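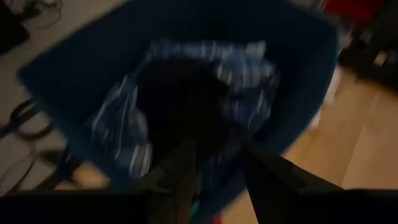 The One Bin Rule

Sort less, own less, wash on the same night every time. Marietjie Buthelezi got her laundry down to 40 minutes of actual work a week. We went to see how.

By Clitia staff

First thing you notice in the Buthelezi laundry corner is what's missing. No three-section sorter on wheels. No mesh bags hanging off the door. One dark blue bin on a pale floor, and in it something plaid in blue and white, and something black.

"That's it," she says. "That's the system."

She used to have a different one. Whites, darks, towels, delicates, a basket for "worn once but fine," which was really the chair. All full, all the time. Two kids, a job at the Cakard print shop that starts at six, a washer in a closet where the door only opens most of the way. She'd wash on whatever night the socks ran out.

So last July she carried everything out to the back porch and made herself look at it. Coats, school stuff, bed sheets, the lot. It took until dark. Then a list, on the back of a Lemieux catalog, of what the family wore in a normal month. Short list. The rest went into sacks and out of the house by the end of the summer, apart from one box of baby clothes she isn't ready to talk about.

What stayed is mostly blue. Navy, denim, gray, black. Not on purpose at first, she says, it's just what everybody reached for. But it did mean the sorting went away. Dark things with dark things, cold water, done. Whites are down to a few undershirts and the sheets, and those go in together every other week.

Then the bin. She wanted it deep, smooth inside, no weave for buttons and hooks to catch on. Wicker looks nice and eats sweaters, in her opinion. Cloth hampers slump, and they hold a smell. A plain bin you can rinse in the shower and stand upside down on the mat. Hers gets that once a month, a squirt of dish soap, wiped with an old towel.

And open on top. She's firm about that. A lid is a shelf, she says, and things get put on a shelf. With a lid the shirt lands on the lid. Without one it lands in the bin, nine times out of ten, even when it's thrown from the hall by a twelve year old.

The rule itself is simple enough to write on tape, and she did, on the inside of the closet door. When it reaches the rim, it gets washed. That night. Doesn't matter if there's a game on. A full bin is one load in her machine, she tested it, so there's no leftover pile to feel bad about.

Does it get tiring? Some. Her older one complained for a month about his black hoodie being in there when he wanted it. He now washes it himself, which she calls the best thing to come out of the whole business.

A few things she does that we've started doing at our house:

Shirts go in unbuttoned. All the way, cuffs too. Plaid flannel especialy, because a buttoned flannel twists up on itself in the wash and comes out as a rope.

Pockets get checked at the bin, by the person who wore the pants. Anything found later belongs to whoever runs the machine. She's made almost $9 this year.

Nothing wet goes in. Swim things and dishcloths hang over the tub edge first, overnight if need be.

Soap: half of what the cap says. She switched to Sestis powder in the spring and likes it fine, but says any of them will do if you stop pouring so much of it.

Folding is where she still struggles. The dry stuff comes out and sits. Her fix is to bring the same bin back from the closet, fill it with the clean load and park it in front of the TV, on the rug, where people have to step over it. As long as it's full of clean clothes there's nowhere to put the dirty ones, so somebody folds. Usually her. Sometimes not!

We asked about cost. A neighbor of hers had just been quoted $1,190 for built-in laundry cabinets with pull-out hampers, and had asked Marietjie to come look at the drawings. She went. Said they were beautiful drawings. Asked where the kids would stand when they missed.

The neighbor ended up spending $400 on shelves and a hanging rail, no hampers. Bought a bin seperately. Gray one.

If you want to try it, start with the clothes and leave the shopping for later. Write down what gets worn for four weeks. Don't cheat and don't add the things you mean to wear. Then find a container that holds exactly one load for your machine, which may be smaller than you think, and put it where people undress, even if that's an odd place. Hers was in the bathroom until spring. It's closer to the bedrooms now and fills up faster.

She was pulling the plaid thing out as we left, shaking out the folds.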